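**Ticket: label printer drops off the network after idle**
Status: open, workaround in place
Site: Claneo, packing room
Device: Rudd desktop label printer, wired
Software: Woketti shipping desk, current build
Priority: normal

**Reported problem**

Printer works fine in the morning, then stops taking jobs after it has been left alone for a while. Woketti shows "printer offline" and holds the queue. The printer's own panel says Ready the whole time. Turning the printer off and on brings it back, and the held labels all come out at once, including duplicates where someone clicked Print again. First seen in May after the switch in the packing room was replaced.

**What was checked first**

- Swapped the network cable. No change.
- Moved the cable to a different port on the switch. No change.
- Printed the configuration page while the fault was present. It lists a valid address, correct mask and gateway.
- Pinged the printer from the packing desk during the fault. No reply. Pinged it from the office PC. Also no reply.
- Link light on the printer stays on. Link light on the switch goes from fast blinking to steady.

The last point suggested the port was going into a low-power state and not waking up.

**Log**

9:40 – Turned off sleep mode in the printer menu (Settings > Power > Sleep > Never). Saved, restarted, checked that the setting survived the restart. It did.

10:15 – Left idle. Offline again when checked after lunch. Sleep mode is not the cause, or not the only one.

1:20 – Logged in to the switch. Energy saving is enabled on all 12 ports by default. The old switch did not have this feature. Turned it off for the printer port only and power cycled the printer.

1:35 – Test label printed normally. Left idle.

3:50 – Still answering ping. Test label printed on the first try.

4:30 – Offline. Longer than before, but same symptom.

4:45 – Checked the address table on the router. The printer is set to get its address automatically and the lease is 2 hours. Last renewal request from the printer was at 1:22, right after the power cycle. Nothing since. So it appears the printer gets an address at startup and does not renew it. The router then treats the address as free.

This would also explain why the panel says Ready and the configuration page looks right. The printer thinks it still owns the address.

4:55 – Reserved the address for the printer on the router, then set the same address by hand on the printer. Updated the port in the Windows printer properties and unchecked "SNMP Status Enabled" while in there, as that has given false offline messages on other printers.

Friday, 8:10 – Left on overnight with no jobs sent. Answers ping. Test label OK from Woketti and from Notepad.

Friday, 11:30 – Normal use all morning, no drops. Packing desk reports labels come out right away.

**Still open**

1. Motent orders print with the barcode shifted left by some 12 dots. Started after the driver was reinstalled. Probably the label width in the driver and not related to the network fault. Will handle in a separate ticket unless it turns out to be the same driver setting.
2. Duplicate labels from the held queue need to be voided in Woketti. Packing desk has the list.
3. Firmware update is available. Release notes mention "address renewal" but give no detail. Not installed yet – want a full week of stable printing first, and the current roll of 2,000 labels used up before recalibrating.
4. Energy saving is still off for the printer port. Leave it off for now.

**Attachment**

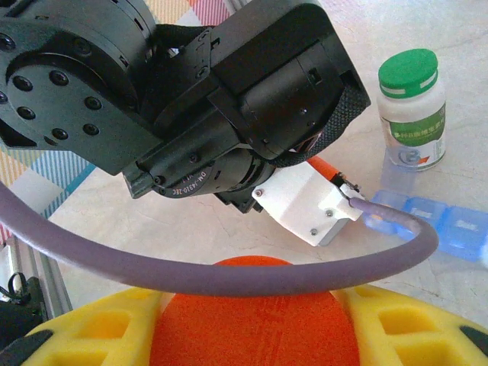
Black motor, printed lettering on rim: DM-J4310-2EC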